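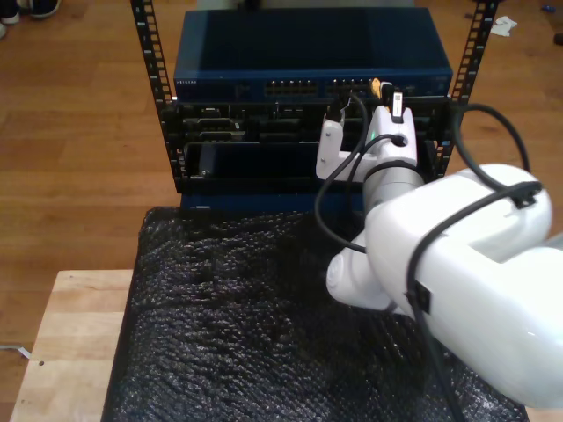 Network switch at the top of the rack, with one yellow-orange plug in a right-hand port.

Workshop Tips: Tidying a Small Network Rack
By Waqas Rajput
September
343 shares | 40 comments

A small rack in a workshop gets messy a little at a time. You add a cable, then another one, and by the end of the year you can't follow any of them from one end to the other. Set aside an evening and do it in order.

1. Label before you unplug
Wrap a piece of tape around each cable near the plug and write the port number on it. Do the far end too. I use the Flenero cloth labels, but masking tape is fine for a year or so.

2. Cover the work surface
Lay down bubble wrap or an old padded sheet before you set out plugs and screws. Small parts stay where you put them and metal corners don't get scratched. Keep rack screws in a jar lid.

3. Go around the bolts
Anything bolted to the bench shakes loose over time, so check it while you have the tools out. Use a hex key that fits all the way into the socket. A worn key will round out the screw, and then you have a longer evening. Snug up each screw a little, then go around again. Wipe the lint off mounting plates with a dry cloth and check that threaded cable connectors are finger tight. 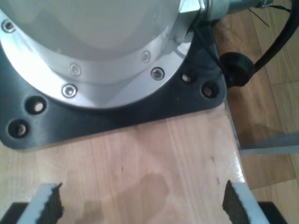
4. Sort the Ethernet cables
Pull out the spares and lay them flat, one at a time. Look at the plug first. If the little plastic clip is snapped off, cut the end off and crimp on a new one, or throw the cable out. Then run your fingers down the length and feel for kinks. Faisal Bajwa at the Rana shop keeps one color for each job, and yellow is easy to spot against a dark cover.
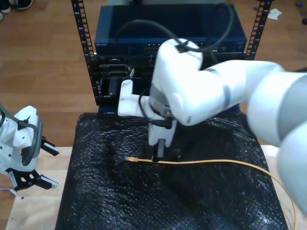 Once they are sorted, coil them in loops as wide as a dinner plate and close each coil with a hook-and-loop strip. Zip ties pulled tight can pinch the cable, and you have to cut them every time. I hang the coils on 3 pegs by length: short, medium and long. Leave some slack in the ones that go back on the rack so you can slide equipment forward without pulling a plug.

1739 views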